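Home | Products | Support | Tickets | Contact
Print this page | E-mail this page

Ticket 717 - Renham chess set, replacement pieces

Customer has the black and light grey board with the thick black border. Wants to top up the cream-white side.
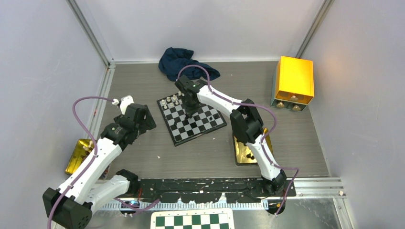
Dale Girard replied that the Renham pieces were changed in January and the new pawns have a wider base, so they crowd the squares. He'd order the old style while Gosselin still has it.

2026-03-18 - Checked with Gosselin. Old style pawns are in stock, sold in bags of 2. Colour is listed as cream.

Customer also finds the dark pieces hard to pick out on the dark squares. Suggested felt bases in a lighter grey - we carry a pack of 40.

Status: waiting on customer.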